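How I Finally Got a Handle on the Bag Drawer

Posted 03/02/2025 in Kitchen

Okay, confession time. Until this winter I had a drawer next to the stove that I could only open if I stuck a spatula in first and pushed everything down. Plastic bags! Grocery bags, bread bags, the nice thick ones from Gilmartin that I kept "for something." My neighbor Bok-nam Yoon came over to borrow a baking pan, watched me wrestle with it and offered to show me how she does hers. We spent a Saturday morning on it (with coffee, and a lot of crumbs) and I haven't needed the spatula again.

Sort before you fold

Dump the whole drawer out on a table. Anything with a hole, a rip or a mystery smell goes in the store drop-off pile if your store takes them, and in the trash if it doesn't. Check the bottom corners by holding each bag up to a window. I was keeping so many with split corners, and I'd only find out when the onions hit the floor.

Folding

Lay the bag flat and smooth it from the bottom up toward the handles so the air goes out the top. Fold it in thirds the long way, then start at the bottom and fold little triangles, like a flag, all the way up. Tuck the last bit into the pocket. The first few will look terrible. Mine did! They still stack fine in a shoebox, standing on edge, big ones at the back.

If you can't stand folding, roll them. Jong-dae (my husband) rolls his and puts them in an old tissue box, and they come out one at a time if you loop each one through the handles of the next.
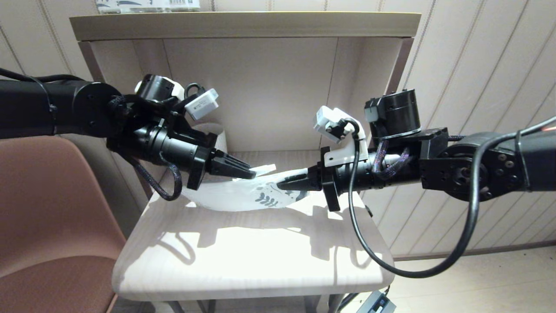
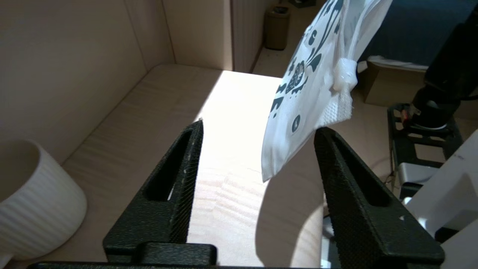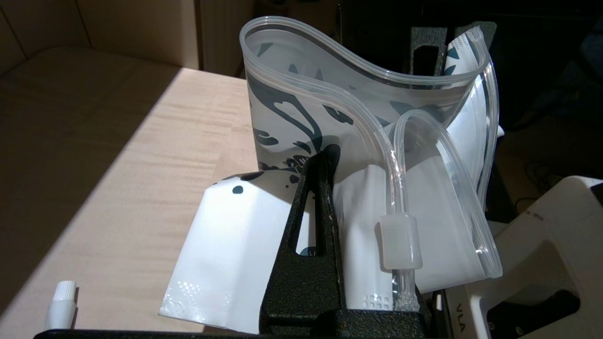

White plastic with a leaf print, white with dark blue swirls, and last a see-through bladder with its drinking tube.

Washing the ones you reuse

For freezer bags and other heavy ones, I turn them inside out, wash with a drop of dish soap and lukewarm water, and rinse really well. Skip any bag that held raw meat. Just toss it. To dry them I stand wooden spoons up in a heavy jar and hang a bag over each one. Overnight is usually enough, but feel down in the corners before you put them away, that's where the water hides.

Water bladders get their own routine. Warm water and baking soda, a good shake, let it sit 20 minutes or so, then run some through the tube and rinse until you can't taste anything. Prop the top open with a whisk while it dries. I keep mine in the freezer between hikes, tube and all, after shaking out the last drops.

What I use them for

Small trash cans, obviously. Also wet swimsuits, muddy shoes in a suitcase, and wrapping a paint brush when you stop for lunch and don't want to wash it. Keep all of them up high and away from little kids and pets, please.

Next up is the lid cabinet. Bok-nam has already seen it and she had to sit down.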